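Section 4. Laying the panels (flat surface, no trim yet)

Read section 3 first if the base isn't level. Don't skip it. Panels follow whatever is under them.

Before you start
Panels out of the wrapping and lying flat overnight, same room they're going into. Not on edge, not against a wall. Check each one for chipped corners now, because a bad corner shows worst where four meet. Put chipped ones aside for the cut rows.

You need: long straightedge, pencil, soft mallet, scrap block, vacuum, dry cloth. Knee pads if its a floor.

4.1 Vacuum the base. Then wipe. Then run your bare hand over it, one grain of grit is enough to rock a panel.

4.2 Snap two lines, square to each other, crossing where you want your first corner. Measure both diagonals. If they don't match, rub out and do it again.

4.3 Set panel one in the angle of the lines. Face up (the matte side). Arrow on the back points to the long wall.

4.4 Panel two next to it, long edges touching. Slide, don't drop. Tap with mallet and block, never mallet straight on the panel.

4.5 Panels three and four close the corner. Go slow here. Everything after is measured off this one junction, so if it's out by a hair you'll see it ten panels later.

NOTE: Seams should be thin and straight. They won't be exactly the same darkness all the way along, that's normal with the pale finish and depends where your light is. What you're checking for is width and steps.

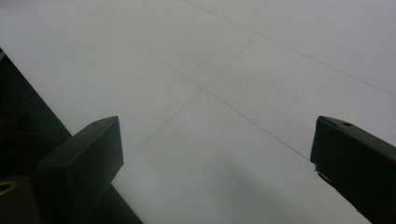 4.6 Run a fingernail across each seam, both directions. Should not catch. If it does, lift the higher panel, clean under it, relay. Do not try to press it down with weights. Rochelle Tipoki tried that on the Treloar job and had to lift the whole row.

4.7 Work outward from the corner, one row at a time. Recheck against the line after every row.

4.8 Leave the expansion gap at the walls. Spacers stay in until the trim goes on (section 6).

CAUTION: No filler in the seams. Not the Lultar, not anything else. It dries darker than the panel and will not come off a matte surface.

CAUTION: Don't kneel on an edge that has nothing next to it. It will snap at the corner.

Cutting the last row
4.9 Measure at both ends, walls are never parallel. Example: row space 400 mm at one end, less at the other, mark both and join with the straightedge. Full panel is 1,000 mm long, so keep the offcuts over half and use them on the far side.

4.10 Cut face down with a jigsaw, face up with a handsaw. Sand the cut edge lightly. Cut edge goes to the wall, allways.

Cleaning up
Dry cloth first, then a damp one. No polish, it leaves shiny patches. Pencil marks come off with a plain white eraser.

Seams opened up after a week or so? See section 8. Usually the spacers came out too early.

Section revised 2024-10-03, H. Halliday. Replaces the January sheet, throw that one out, step 4.5 was wrong.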